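Gultix Household Handling Code, second edition: a review

The Gultix code is a short set of rules for teams recording household tidying tasks with hand-held grippers, the recordings being used later to train robot arms. It comes as a printed booklet with a laminated card. We worked to it at Ernesmont for seven weeks, on waste sorting in furnished bedrooms, and logged 3,122 picks. Of these, 1,594 were made under the second edition, and the remarks below refer to that part only.

The section on scene preparation is the strongest. It requires mixed rubbish: film, foil, card and rigid plastic in the same session, with no single material allowed to dominate. It also requires the bin to stand within reach of the bed or table being cleared, with its mouth unobstructed. Both rules are easy to check before recording starts.

Approach and grip come next. Pads must be open and facing before the tool is brought down over an item, and the operator must pause before closing. The pause is specified as a count of two, and new operators found this tedious. It did make the start of each grasp easier to mark afterwards.
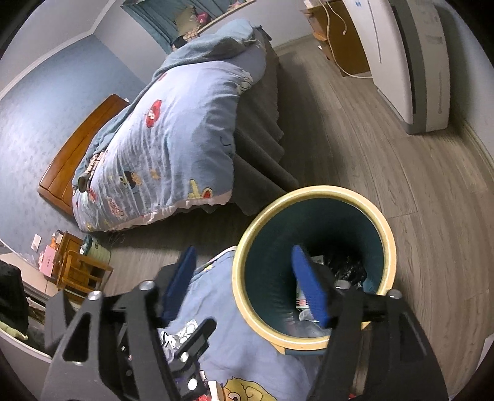
Bedroom clearance, with the bin beside the bed.
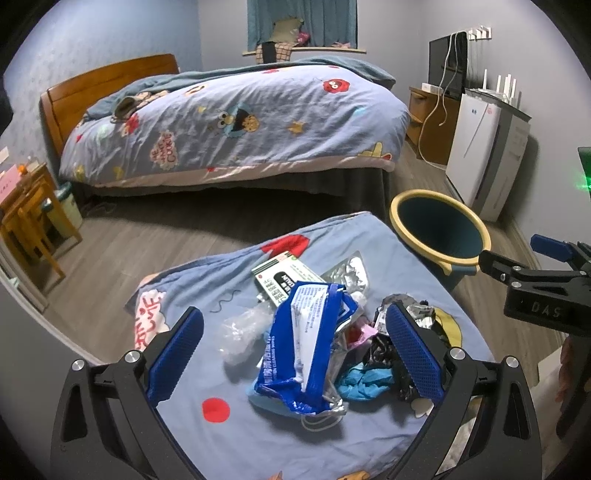 Gurnness wrote to disagree about the pause, having dropped it after the first trial: on thin wrappers the operators' hands drifted while they counted, and the pads closed off centre. Their view is that the code should set a limit on closing speed and leave the timing alone. We saw some drift as well, mainly late in the day, and would accept either rule provided a team keeps to one.

The weak section is hygiene. Clause 7 asks for pads to be wiped "as needed", a phrase that cannot be audited. We replaced it with a wipe at every change of bin liner. Sharp items and blister packs share a paragraph and should be separated — the handling is different and so is the disposal.

Patterned bedding is permitted, and the code asks only that the pattern be noted in the session sheet. Olmedo's older guide insisted on plain covers, a poor match for real homes.

The card is legible at arm's length. The booklet has no index. Recommended for teams of two or more, with Clause 7 rewritten locally before use.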